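Skiltdale College
School of Justice Studies
LAW 130: Introduction to Criminal Procedure
Unit 4: The Information, the Count and the Particulars
Instructor: Åsmund Nygård
Revised 2/16/21

1. Purpose of this unit

Unit 3 dealt with arrest and release. This unit covers the document that brings a person before the court. Students should come to the tutorial able to say who may start a prosecution, what the charging document must contain, and what happens when it contains a mistake. The rules on appearance and plea are left to Unit 5.

The readings are the sections of the Criminal Code listed at the end of this handout. Please bring a copy of them to class, on paper or on a laptop.

2. Laying an information

Most criminal proceedings in Canada begin with an information. Under section 504, a person who believes on reasonable grounds that someone has committed an indictable offence may lay an information in writing and under oath before a justice. The person who swears it is called the informant. In daily practice the informant is usually a police officer, often one assigned to the court office who has read the file but did not attend the call.

The section is not limited to the police. A private person may also lay an information, and a separate procedure then applies before the accused can be required to attend court. Students often confuse the informant with a confidential informer. The two words should be kept apart in written work.

Two points should be noted about the oath. The informant swears to a belief on reasonable grounds and does not need personal knowledge of every fact. The belief must still be the informant's own. An officer who signs a stack of documents without reading them has not formed a belief about any of them.

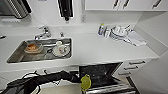

Figure 1. Kitchen counter with sink and open dishwasher.

3. The role of the justice

Receiving the information and deciding what to do with it are separate steps. When an information meets the requirements of section 504, the justice must receive it. The justice then considers whether a case has been made out for requiring the accused to answer the charge. If so, the justice may issue a summons or, where the public interest calls for it, a warrant for arrest. If the accused has already been released by police on an appearance notice or an undertaking, the justice decides whether to confirm or cancel that document.

This hearing is not a trial. Guilt is not decided, and the standard is much lower than proof beyond a reasonable doubt. The hearing does serve as a check on the power to bring a person to court, and the justice must act judicially in carrying it out.

4. Counts

An information may contain one count or several. Each count is treated as a separate charge and must be able to stand on its own. In general, a count should apply to a single transaction. The word "transaction" is wider than "act": a series of closely linked acts may form one transaction and be charged in one count.

Consider the Badero file, which will be used in the tutorial. The accused was charged in one count with taking goods from a storage building in Rendby over several evenings in January. The defence argued that each evening was a separate offence and that the count was therefore bad for duplicity. The Crown answered that the same person took the same kind of goods from the same building under one continuing plan.

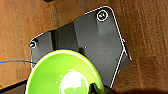 Students should be ready to argue either side. The practical question is whether the accused knows the case to be met and can prepare a proper defence. A count that sweeps in several events is open to attack when it leaves the accused guessing as to which event must be answered.

A count is also different from the evidence that supports it. New writers tend to put too much of the story into the charge. The names of witnesses, the route taken by the accused and the words spoken on arrest will usually belong in the police report and in testimony.

5. What a count must say

A count must state in substance that the accused committed the offence named in it. It may use plain language, the words of the section that creates the offence, or other words that give fair notice. It must also contain enough detail of the circumstances to let the accused identify the transaction. The usual elements are:

(a) the name of the accused;
(b) the date or the period of the alleged offence;
(c) the place;
(d) the act alleged, in the words of the section or words to the same effect;
(e) the person or property concerned, where this is needed to identify the event.

A count is not insufficient only because it lacks one detail. The court reads the count as a whole. The date, for example, is not normally an essential element of the offence, although it may become important where the accused relies on an alibi.

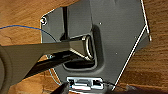
Where the count is valid but thin, the defence may ask the court to order particulars. These are further details supplied by the prosecutor. They do not cure a count that discloses no offence known to law, and students should not suggest them as a remedy in that case.

6. Describing property

Charges involving property call for a description that a stranger to the file can follow. The count itself may be brief, but the exhibit list should be full enough to tell one item from another.
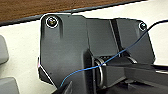 An exhibit list is read by people who were not present when the item was collected, including the clerk, both counsel and the trial judge. An entry that reads "part, grey" will be of little use to any of them. For an item such as the one shown, a better entry would begin "dark charcoal-grey plastic part, irregular shape, round-headed metal screw near one corner, smaller silvery screw near another, deep groove in surface". Such an entry records what can be observed and leaves out any guess as to what the part came from, its maker or its value. Those matters are for a witness to prove.

The second file for the tutorial, Hägglund, turns on this point. The description in the count said "tools", the exhibit list said "equipment", and the owner's statement used a third term. The defence submitted that the property had not been identified.

7. Errors and amendment

Courts have broad power to amend an information. A judge may do so before or during the trial to correct a defect in form or to make the count match the evidence. In deciding, the court looks at the evidence already heard, the circumstances of the case, and whether the accused has been misled or prejudiced. Where prejudice can be met by an adjournment, the court may allow the amendment and grant one.

An objection to a defect that is apparent on the face of the count should be made before plea. After plea, leave of the court is required.

8. Written assignment

Draft one count and one exhibit list based on the Hägglund file, followed by a memorandum of no more than 1000 words explaining your choices. Cite each section relied on. Footnotes are included in the word limit and the exhibit list is not. Submit the assignment through the course page before the Unit 5 lecture.

Readings: Criminal Code, sections 504, 507, 507.1, 581, 583, 587 and 601.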